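# Why does a cup have the shape of a cup?

Take one cup from your kitchen and look at it for a whole minute. It is a long time to look at a cup! But somebody had to decide everything about it: how tall it is, how thick the wall is, how wide the bottom is.

The first job of a cup is to stand. Water is heavy, and when you fill a tall cup, the weight goes up with the water. If the bottom is too narrow, a small push from your elbow is enough, and your homework gets a bath. This is why many drinking glasses have a thick base. The heavy part stays low, and the glass is harder to tip over.

The second job is to let you drink. An open top is good for this, and also easy to wash. But an open top is bad for a school bag. For the bag you need a neck and a cap — so you need a bottle.

Many paper cups wear a sleeve. Paper is thin, and heat passes through it fast. The sleeve adds one more layer, and your fingers are thankful when the cup holds hot cocoa.

My neighbor Zuleica Andrade, who is nine, asked me why paper cups do not melt in the rain. Good question! Most of them have a very thin coat inside, which stops the water from going into the paper.

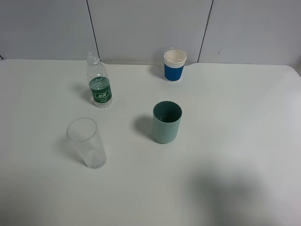
### Look and compare

The clear bottle has ridges on its cap. Ridges help your fingers to hold and turn. The glass gets a little narrower along its sides, and you can see through its walls. You cannot see through the green cup, so you must look in from the top to know how much is left.

### Try it at home

Ask an adult for three cups that are not the same. Pour 100 milliliters of water in each one. In which cup does the water stand highest? Draw the three cups in your notebook and mark the water with a blue line. Then drink the water, or give it to a plant.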